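Group ride to the coast, 6 bikes, two with passengers – how do you space fuel stops?

4 min read

Plaritz

Leading my first group ride on 7th September. Noltwood down to Drerkley, 209 miles the way I've mapped it, back roads mostly. Six bikes, two carrying passengers. The smallest tank belongs to my brother in law's bobber and he gets nervous at 100 miles, reserve light on at 116. Everybody else is on tourers and could do most of it in one go.

I've got one stop planned at the halfway point and thats it. Wife (she's on the back of mine) says one is nowhere near enough. Also never been tail rider or lead before, only ever in the middle, so anything on hand signals, passing, what to do if we get split up. We have no intercoms except me and her. Pace will be easy, no highway until the last bit.

What am I missing? Don't want to be the guy who strands somebody.

Bai

Plan around the bobber. Smallest tank sets the stops, end of story. If his light comes on at 116 then your halfway stop at 104 or 105 is cutting it close, and that's with no headwind and no detour. One closed gas station and you're pushing.

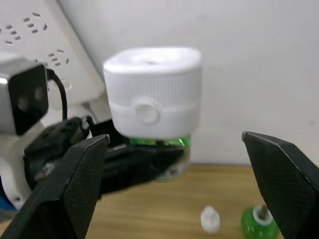 Does everyone need to fill up at every stop?

Fill all six bikes each time the bobber fills, even if a tourer only takes a gallon. Otherwise you get the one guy who skips, then needs gas 30 minutes later when everyone else is good. Seen it so many times. Have cards ready, two bikes per pump, pull forward when done so the next pair can get in.

I'd do three stops on 209 miles. First one early, before 40 miles, short. That one isn't for gas really. Somebody's glove is in the wrong bag, somebody's mirror is loose, a passenger's helmet is pinching. Better to sort it then. Then gas and lunch at the middle, make it nearer 90 than 105. Then one more before the highway bit.

Passengers – your wife is right. Back seat on most of these is hard work after an hour.

Check the station hours too. Small town pumps on back roads, some close early, some have the pumps on but no restroom.
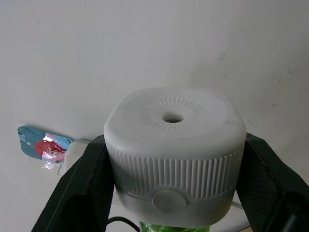 Plaritz: ok but three stops with six bikes, won't that eat the whole day? We were hoping to be in Drerkley for a late lunch, there's a chowder place that quits serving at 3.

Bai again. Yes it eats time. Figure 20 minutes a stop, longer for lunch. Leave earlier or skip the chowder and eat on the way. Don't try to make it up by riding faster, the person at the back always ends up going way faster than the leader to close the gaps.

Apinya Yimyam

Agree with the above on gas. Adding the stuff on getting split up.

Before you leave, everyone stands in the parking lot with helmets OFF and you talk for five minutes. Route, stops by name, your cell number on a piece of paper in each jacket. Not just in the phone. Phones die.

Staggered on straight roads, single file in curves. Two seconds to the bike ahead, one to the one beside. Newest rider goes right behind you. Most experienced goes last and should have a tire plug kit and some tools. Bobber second or third I would say, so you can see him in your mirror if he starts pointing at his tank.

If a light splits the group the front half does NOT stop on the shoulder right away. Go on slow until there's a safe lot and wait there. At any turn, the rider in front of you is responsible for knowing you saw it – so each rider waits at the turn until they see the one behind. Works with no intercoms. Never lost anyone doing it, well one time, but he had gone home.

Passing: one at a time, each rider decides for themself. Leader doesn't wave people through, you can't see what they see. 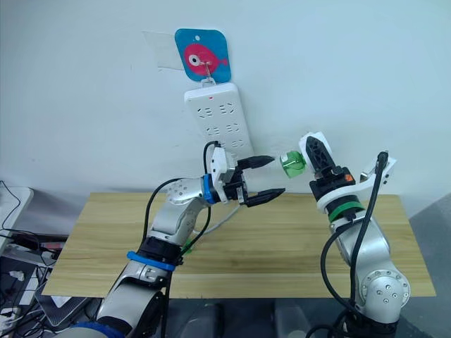 Bai: second the waiting at turns thing. Only I'd tell them to tuck in off the road while they wait, we had a guy sit right on the apex of a left hander. Scary.

Signals, keep it to a few or they forget. Left arm out palm down, slow. Tap the helmet, cops. Point at tank, need gas. Point at the road for gravel or potholes, left hand for left side and right foot for right. Single finger up, single file. That's plenty. 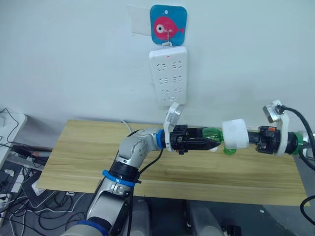 Power strip on its fish hook

noltwood_twin

just go and have fun, your overthinking it. Take a small gas can if your worried about the bobber. we do 200 mile days all the time with no plan

Apinya Yimyam: please ask before strapping a gas can behind a passenger. Get a proper sealed one made for bikes or leave it home.

Plaritz

Thanks all. Three stops it is, first one moved to the diner at mile 38. Told my brother in law he's second in line and he's fine with it. Chowder is off, wife is not thrilled.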